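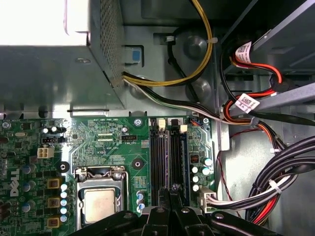 Opinion > Columns > Home Office

Print this article | E-mail this article

Every August the stores roll out the same pitch: your computer is slow, your kid is going back to school, buy a new one. I don't believe it, and I've been hearing it since my first job. My neighbor Margarida Guerreiro was told last Friday that her desktop was "at end of life." The quote for a replacement was $589. Had anyone taken the side panel off? No. Inside one of these machines you find a metal power supply, a green motherboard, some yellow and black wires held with a cable tie. None of it knows what year it is.

What ages is the software, and somebody decides when. The clerk wanted to add a Vulent protection plan at $101, which made me wonder how good the new machine could be. I asked him what had failed in the old one. He said it was "more of a general thing."

I'm not claiming old computers last forever. Parts die, and some jobs really do need more muscle. But Margarida writes letters and pays bills. She spent $37 on more memory — installed by her nephew before dinner — and canceled the order. Ask what's broken before you pay. If they can't name it, keep your wallet shut.

Print this article | E-mail this article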